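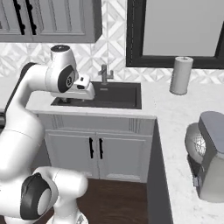 Kazue Ogura asked us if a robot just *knows* what to do in a kitchen. Like, does it wake up knowing where the sink is?

Nope! Somebody has to show it.

## Way one: hold its hand

You grab the real arm and move it yourself. Over to the sink, down, close the gripper, up again. The joints remember every bend. A bit like when a grown-up held your hand so you could write your first letters.

Good for slow jobs. Tiring, too – some arms are heavy.

## Way two: drive it from far away

Now you don't touch the arm at all. You hold a controller, or a small copy of the arm, and the robot follows along. Move left, it moves left. This is called **teleoperation** (tell-ee-op-er-AY-shun). Long word, easy idea.

You can do it with a pretend arm in a computer kitchen, like the one at the top. White arm, sink, faucet, paper towels, all drawn by a computer. Drop a pretend plate and there is no mess to sweep up. Then you press reset and go agian.

## How many times?

Lots. One try is called a **demo**. At our club project, Brollow, we did 60 demos of one job and the robot still missed the cup. So we did 100. Better! By July we had 2,836 of them, for all our jobs together.

And they can't all be the same. Move the cup a little. Start the arm higher up. If you only ever show it one spot, thats the only spot it learns.

## Try it at home

You need a friend, a blindfold, a plastic cup.

1. Friend is the robot. Blindfold on, sitting down.
2. Put the cup on the table.
3. Guide their hand to the cup and back, 4 times.
4. Let go. Can they do it alone?
5. Move the cup. Now can they?

Swap over and use words only – "left, left, stop, down." Harder, right? Write down which words worked best and bring the list next time.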